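The Woman Who Won't Let Your Old Tower Die

Yolotzin Quintero has a rule about desktop computers, and she delivers it before I have found somewhere to put my coat. "Lay it down," she says. "Everybody wants to work on it standing up. Would you let a dentist work on you standing up?"

Quintero runs Hodeo, a refurbishing shop two doors down from a mattress outlet. Old office computers come in through the back on Tuesday mornings. They leave with their insides cleaned, tested and, where necessary, replaced, and go to people who need something to write a resume on. She got through 3000 of them before she stopped keeping the tally, which she says was making her smug.

She started out at Baysal, an office supplier that leased desktops by the floor and threw them out by the floor too. "I was the person who signed for the dumpster," she says. "I lasted 17 months. Then I asked if I could have the dumpster."

Her affection is reserved for a type of machine most people would cross the street to avoid: the big business tower, the kind that spent its working life under a desk being kicked. She likes the blue tabs. The people who designed these, she explains, put blue on the bits you are supposed to touch, and she considers it the last polite gesture in the industry.

"You open a cheap home computer and it's a drawer full of knives," she says. "You open one of these and somebody has thought about your fingers."

What she wants to talk about, though, is the processor. It is the part she takes out first and puts back with the most ceremony, and she has strong views on where it should spend the time in between. A desk is wrong. A pocket is very wrong. (She once got one back from a customer in a sandwich bag, with crumbs.) The proper place is a holder with a slot its own size, close enough to the tower that you never have to carry it across a room. 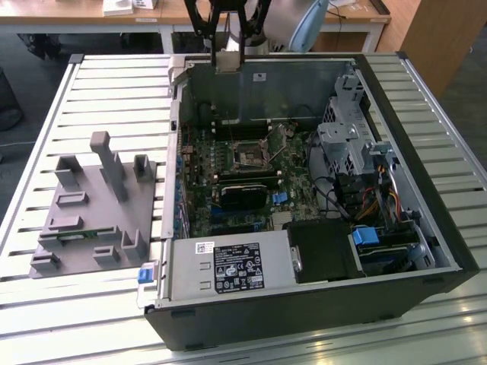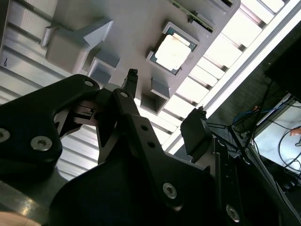
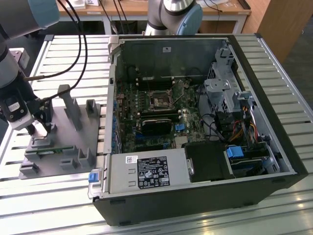
The bench at Hodeo. First and last, the tower on its side with the CPU socket empty; in the middle picture, a processor in its pocket on the gray plate.

I ask what goes wrong most often. She looks at me the way a plumber looks at a man holding a wrench.

"Pressing," she says. "People press. You line up the little corner mark, you let go, it sits down by itself. If it doesn't sit down, it's telling you something, and what it's telling you isn't 'push harder.'"

The socket, with its lever and its metal frame, gets a lecture of its own. I will spare you most of it. The short version is that you don't touch the contacts, you don't breathe wetly over the contacts, and you do not let your nephew see the contacts. A bent one can sometimes be coaxed straight with a needle and good light. Quintero has done it 6 times and remembers each of them the way other people remember car accidents.

Memory sticks she finds more forgiving. "Memory is the dog of the computer," she says. "It just wants to be in its slot." Power cables she dislikes on sight, and she has a theory that they get longer while the case is closed.

There is a rival, naturally. Gutano, across town, sells refurbished laptops with a sticker on the lid and a scented wipe in the box. Quintero brings up the wipe 2 times without any prompting from me. She has been asked to take on laptops herself and has so far refused - the screws are too small, and she says they make her feel judged.

Before I leave I confess that I have a tower of my own at home, in a closet, which hasn't been switched on for years. She wants to know the model. I don't know the model. She wants to know whether the tabs are blue.

I tell her I'll check.

"Lay it down first," she says, and goes back to the bench.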